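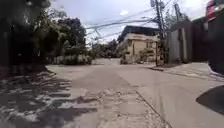 Shade on the left side of the road, where the street bends.

Yamuna Naidu
September 8, 2022

1/20
I promised some of you a thread on how I improved my listening in English after I moved to Trevton. I could read a newspaper, I could write a letter to the bank, and I could not understand the woman at the bakery. So, a thread. It is long, please be patient with me.

2/20
My level first, so you can compare. I studied English at school for eight years, mostly grammar. I knew the past perfect very well. When a person asked me "you all set?" I looked behind me to see what had been set.

3/20
My method is simple. Every morning I walk for 40 minutes and I listen to one short recording, four times. The same recording. I know how boring this sounds. Please read until post 9 before you decide.

4/20
First listening: I do nothing. I don't stop, I don't repeat, I don't look up words. If I understand only that two people are speaking and one of them is annoyed, it is enough for the first time.

5/20
Second listening: I try to catch where one word ends and the next one begins. For me this was the real difficulty. I knew every word in "what do you want to do about it" and I heard one long word of one and a half syllables.

6/20
Third listening: I speak together with the recording, half a second behind. Teachers call it shadowing. I do it in a low voice. One neighbor thought for a long time that I was on the phone with somebody very talkative.

7/20
Fourth listening: I do nothing again. Only listen. This is my favorite part, and usually I am already on the way home. The sentences that were a fog at the beginning of the walk now have edges.

8/20
How long should a recording be? Mine are from four to eight minutes. With longer ones I start to think about lunch. If you find a good episode of one hour, cut it into pieces and use only one piece per day.

9/20
Why the same one four times? I tried it the other way before. For one whole winter I had the radio on in the kitchen from morning to night, and in spring I understood the weather report and the names of the football teams. Nothing else had moved.

10/20
What I listen to. In the beginning, the lessons in Alva, the app from my library. The speakers are slow and very polite. It is a good start, but please don't stay there for a year as I did. Real people don't finish their sentences, and in Alva everybody does.

11/20
After that I changed to Mustik, a small podcast by two sisters from Trirkport who talk about their garden and quarrel about their compost. They interrupt each other all the time. In the first week I wanted to cry. It is still the most useful thing I ever found.

12/20
A word about choosing the subject. Choose something you already know in your own language. I grew vegetables with my grandmother, so when the sisters said "bolting" and were angry at the lettuce, I could guess it. With a podcast about taxes I would have guessed nothing.

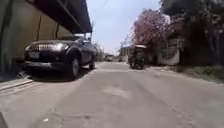 13/20
About subtitles and transcripts, many of you have asked. I use a transcript only in the evening, at the table, and only for the places where I am stuck. If I read it before the walk, then my eyes have done the work and my ears get a holiday.

14/20
In the evening I write down three things in a notebook. A phrase I misheard, what I thought it was, and what it was. My best one so far: I heard "the grave he was lumpy". It was "the gravy was lumpy". I worried for this man the whole morning.

15/20
I don't write single words any more. I write the piece of speech as it sounds, with my own bad spelling, for example "dijja eat". Next to it comes the correct form. My old teacher would not like this page, but it has helped me more than her lists.

16/20
Does it need to be walking? I think you can also wash dishes or iron. For me sitting does not work at all, my hand goes to the phone. Choose a route that you know well and where you don't have to decide anything. And keep one ear free for the cars, please.

17/20
How long until it works? I started in October. For many weeks I noticed nothing and complained to my sister about it. Then one day at the pharmacy there was a line, and two people behind me were talking about a wedding, and I was already angry at the groom before I noticed that it was English.

18/20
What is still hard: phone calls, jokes, children under five, any person who speaks while opening a bag of chips. Also numbers. If you tell me your phone number quickly, I will smile and ask you to write it down.

19/20
Some mistakes I made, so you can skip them:
- I played everything at slow speed. Slow speech has different sounds, and I got good at a language which exists only in my phone.
- I changed podcasts every week.
- I did two hours on one day to make up for a lost week. My head hurt and I remembered nothing.

20/20
If you want to try it, take one recording tomorrow, a short one, and give it four listenings. Then do it again the day after with another one. Write to me which recordings you use, I am looking for something new with a lot of interrupting in it.

Small addition, as three people have already asked: yes, I think it works for other languages too. A colleague does it with Portuguese on her way to work. She says the third step is difficult on a bus.

And one more correction - in post 8 I mean the length of the recording, not of the walk. With a recording of eight minutes, four listenings take 32, so there is some time left to think about nothing. I keep that part quiet, no headphones.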